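Check-list avant expédition export : mes contrôles, point par point, avec commentaires

Mise à jour du 1 décembre 2024

Je refais cette liste chaque fois qu'un envoi me donne des sueurs froides, et celui de Kenell m'en a donné pas mal ! Elle sert pour les petits lots, ceux qu'on prépare nous-mêmes chez Josance avant de les confier au transitaire. Si vous expédiez par conteneurs entiers, il vous faudra autre chose (et sûrement une équipe plus grosse que la mienne).

1. Facture commerciale
Contrôle : OK
Deux exemplaires signés, un dans la pochette, un dans le dossier. J'ai relu l'adresse du destinataire à voix haute, ça a l'air bête, mais en avril j'avais laissé passer une ancienne adresse d'entrepôt et le lot est revenu.

2. Code douanier
Contrôle : OK après correction
Le code de la facture ne correspondait pas à celui de la liste de colisage. Quelqu'un avait copié la ligne d'une autre commande. Corrigé des deux côtés, réimprimé, et j'ai jeté les vieilles feuilles tout de suite.

3. Incoterm
Contrôle : OK
Lieu de livraison écrit en toutes lettres, avec la ville. Je ne laisse plus partir un papier avec trois lettres et rien derrière. Cirillo, notre transitaire, m'appelle sinon dans l'heure, et il a bien raison.

4. Poids et colisage
Contrôle : à reprendre
Poids brut annoncé : 356 kg. La somme des colis donne 2 kg de moins. Je pense à la palette qu'on a changée en cours de route, mais je préfère tout repeser, quitte à perdre une demi-heure.

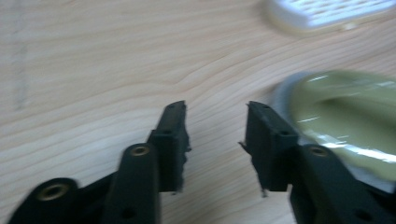 Pinces noires, inserts couleur laiton, plateau en bois clair.

5. Marquage des cartons
Contrôle : OK
Numéro de colis, pays d'origine, flèches de sens sur deux faces. Les étiquettes de Prumus collent enfin correctement, quel bonheur ! Les anciennes se décollaient rien qu'à les regarder.

6. Calage et emballage
Contrôle : OK, avec une réserve
J'ai secoué les cartons un par un (ma méthode à moi, très scientifique). Le 71 sonnait creux. Rouvert, recalé, refermé. Pensez à noter le numéro du carton rouvert sur la fiche, je l'oublie une fois sur deux et après je cherche.

7. Palette
Contrôle : OK
Tampon de traitement du bois lisible sur les deux côtés opposés. S'il est à moitié effacé, je change de palette sans discuter. Film jusqu'en bas, bien pris sur le bois, et cornières aux angles.

8. Assurance transport
Contrôle : en attente
Le certificat n'est pas arrivé. La valeur déclarée est bonne, je l'ai vérifiée avec la facture, mais tant que je n'ai pas le document dans la boîte mail, le lot reste au quai.

9. Accord de paiement
Contrôle : OK
Acompte de 50 % reçu, solde à l'arrivée des documents. C'est notre deuxième affaire avec Kenell et je garde les mêmes conditions, on en reparlera à la troisième.

Reste à faire avant l'enlèvement : repeser, relancer l'assureur, renvoyer la liste de colisage corrigée à Cirillo. Je coche les points 4 et 8 au stylo rouge sur la version papier, qui est accrochée à côté de la balance.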